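Gripper in Hand: The Drota Capture Kit Under Review

Robots that handle everyday objects must first be shown how, and the showing is slow. For many years the usual method was to place an operator at a set of controls and have the robot arm itself carry out each task many times over. The Drota kit, offered by Saltimbridge, belongs to a newer group of products that leave the arm out of this stage altogether. The operator holds the grippers, performs the task by hand, and the record of those movements is later used to train the machine.

The kit was made available to this magazine for review in October. It is sold to laboratories, colleges and smaller manufacturers, and may be bought outright or taken on a service plan, under which Saltimbridge checks the recordings and returns a report on their quality. Our assessment was led by Sosina Gebremichael, who has taught practical automation for ten years, with technical support from Bernardo Carrilho of the supplier's training department.

Each gripper has a plastic body in grey and black and two fingers. A camera on the gripper records at close range whatever lies in front of it, together with a generous part of the surroundings. A head-worn camera provides a second view. Between them, the two sources are intended to tell the training software what the hand did and where in the working area it did it.

The close view deserves particular attention from buyers, as it takes in a great deal. The gripper itself fills the lower part of the picture, and beyond it the lens bends straight lines strongly towards the margins. At a computer desk, one of the settings used in the review, a dark screen returned reflections of the ceiling lights and of a person, and thin cables lay close to the foot of the stand. The supplier's guidance is that such surroundings should be left as they are. A robot trained only in bare rooms, Mr Carrilho observed, will meet its first shiny surface at the customer's premises.
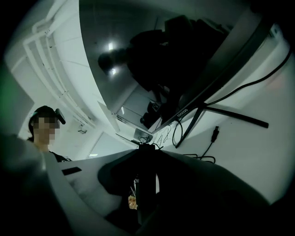 Setting up and first use

The kit arrives in a single padded case with a printed guide of 39 pages. The guide is clear on assembly and less so on software. Two of its chapters refer to menu items that have since been renamed, and Saltimbridge has stated that a corrected edition is in preparation. Purchasers are advised to ask for it when placing an order.

A new operator requires a short period of practice. The difficulty lies in judging where the fingertips are, for the hand sits well behind them and the natural wish is to reach too far. Ms Gebremichael asked nine of her students to try the grippers before any recording was kept. Most were comfortable by the end of a morning, although she noted that those with smaller hands tired sooner and would have welcomed a lighter grip. A revised handle is listed among the accessories, but was not supplied to us.

Working with both hands is the main reason to choose this kit over the single-gripper Ramalho set, which is otherwise close to it in price. Many ordinary tasks need one hand to steady and the other to act. Each Drota gripper carries a white cube printed with square black patterns, and the software uses these markers to work out the position and angle of the tool when they are seen by the head camera. The arrangement is simple, and it works best when the operator keeps both cubes in view. Turning the wrist sharply, or leaning across one's own work, can hide the pattern for long enough to spoil a recording. 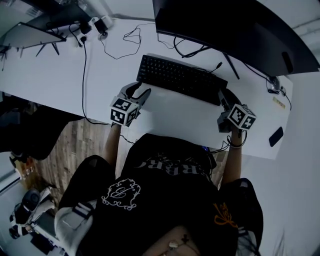

The software deals with such losses in a sensible manner. Where a marker has been out of sight only briefly, the missing movement is filled in and the passage is flagged for checking. Where the gap is longer, the recording is set aside. Of the 800 recordings submitted during the review, the greater number were accepted at the first attempt, and the reasons given for refusal were in most cases plain enough for a student to act upon.

Some reservations remain. The cable leading from the gripper towards the operator's body must be managed with care, and we should have preferred a clip or sleeve to be included as standard. The carrying case is rather large for storage in a shared room. The review software also offers no means of sorting recordings by operator, an omission felt keenly in a teaching setting.

Support and terms

Under the service plan, questions are answered by a named member of staff at the Ruketwood office, and replies to our own queries were prompt and courteous. The terms concerning ownership of recordings are set out on a single page. They leave all rights with the customer unless a separate agreement is signed. Institutions that record in shared workplaces should nevertheless take their own advice on consent, given how much of a room, and of the people in it, the cameras are able to capture.

Ms Gebremichael's department has decided to keep one kit on the service plan for the coming teaching year, and will consider a second when the revised handle has been tested. Orders placed with Saltimbridge before the new edition of the guide is printed will be sent the corrected chapters by post, without further charge.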